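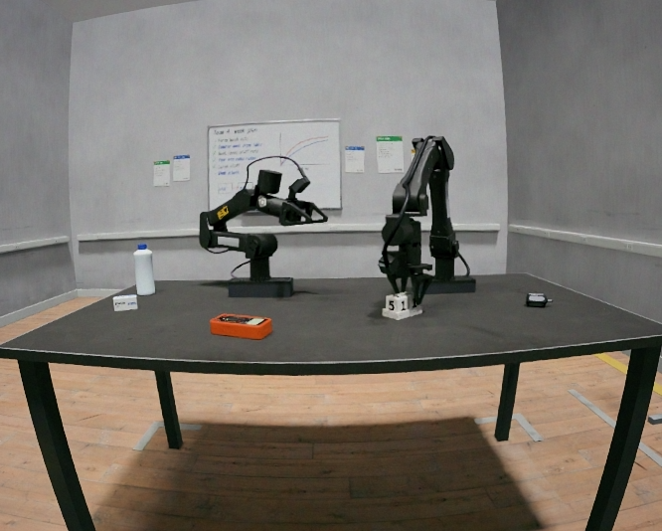

Deux bras sur une table : ce qu'il faut budgéter avant de signer

Le devis du bras est la partie agréable. C'est une belle page, avec un logo, un total en gras et un commercial qui rappelle le lendemain. Tout le reste arrive ensuite, par petites factures. Voici mes astuces d'atelier pour ceux qui envisagent un poste à deux bras sur une table, comme un jeu de calendrier à cubes qu'il faut saisir et reposer toute la journée.

Mise à jour du 25 septembre 2024, après un courrier assez sec d'Olga Morais au sujet de mes rallonges. Elle avait raison.

Commencez par la table

On achète le bras, puis on cherche où le poser. Faites l'inverse. Mesurez le plateau, tracez au crayon l'emplacement des deux socles et gardez la moitié avant pour le travail. Chez Macedo, le plateau choisi sur catalogue était magnifique et trop étroit de 30 cm. Il sert maintenant aux pots de départ.

Prenez des pieds réglables. Un sol d'atelier est toujours plat jusqu'au jour où l'on y pose un niveau.

Comptez les câbles deux fois

Chaque bras amène les siens, et chaque accessoire au bout du bras aussi. Prévoyez une boucle assez généreuse pour que le poignet tourne sans tirer dessus, et un passage vers l'arrière de la table. Dans mon tableau, la ligne « câbles, colliers, goulottes » était à 68 euros. Elle a fini à 300. Je n'ai pas retrouvé de collier depuis, malgré le sachet de cent.

Scotchez avant de percer

Du ruban adhésif au sol, une couleur pour la table, une autre pour la zone où l'on ne marche pas. Vivez avec deux semaines. Si tout le monde enjambe le ruban, c'est que le passage est mal placé, et un rouleau coûte moins cher qu'une dalle à reboucher.

Les objets d'essai ne coûtent rien, ou presque

Le fournisseur Ratico vend une mallette de pièces d'étalonnage fort jolie. Pour débuter, videz un tiroir : un flacon à bouchon, une petite boîte en carton, un étui, des cubes marqués d'un chiffre. Du haut, du plat, du léger. Si la pince s'en sort avec le contenu d'un tiroir, vous pourrez parler mallette en novembre, quand le budget sera de toute façon dépensé.

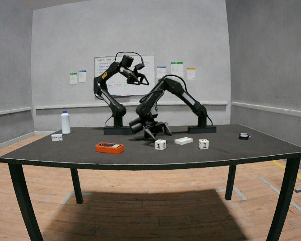

Faut-il acheter les deux bras en même temps ?
Achetez-en un, mais faites chiffrer les deux sur le même devis, avec un prix tenu pendant un an. Vous apprendrez sur le premier, et le second vous coûtera surtout du temps de réglage : les deux se partagent le milieu de la table, et il faut décider qui passe d'abord.

Les lignes qu'on oublie

Doigts de pince de rechange. Une paire au minimum, commandée avec le bras.
Formation. Clisis la facture à part, Ostus la glisse dans le prix et la raccourcit d'autant.
Transport. Un bras voyage bien, son emballage un peu moins. Gardez le carton, même s'il occupe la moitié de la réserve.
Un tableau blanc. Aurora Valente m'a fait ajouter celui-là : 107 euros, feutres compris, et c'est le seul équipement de l'atelier que l'on n'a jamais dû redémarrer.

Pour la garantie, lisez la page des exclusions avant celle des performances. Elle est plus longue et mieux écrite.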